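Closham Robot Room: Teaching It to Fold
Gallery, May

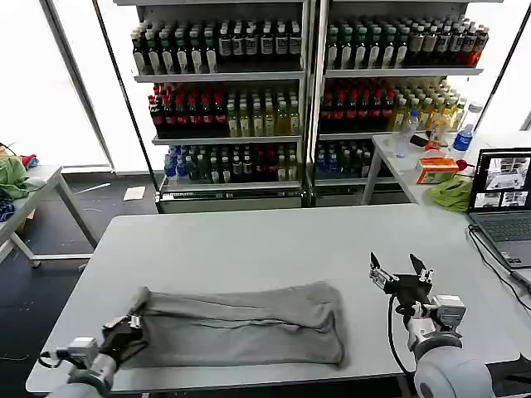
I've spent most of this month learning to drive a pair of robot arms by remote control, and I am still rubbish at it (but less rubbish than I was!). Cheng-en Ko set me a target of 100 good folds, every one steered by hand so the robot can learn from the recordings. I'm on 40. Trousers, sleeves, anything long and floppy is a pain, and my bad habit is rushing in with both hands at once. Now I get the left gripper clamped on its corner first, with a little peak of grey cloth standing up in it, and keep the right one open and hovering off to the side until I know where I want it. The laptop at the far right has the camera feeds in a grid, and I do glance at those more than I should.

Yogesh Garg does the same job with his shoulders down and his tea still warm. He managed 17 in a row one afternoon without a fumble; my best is three. Vandana Ahuja thinks I squeeze too early, and I've been trying to breathe out before I close the fingers, which helps a bit. Towels next, if I ever get through the rest of these.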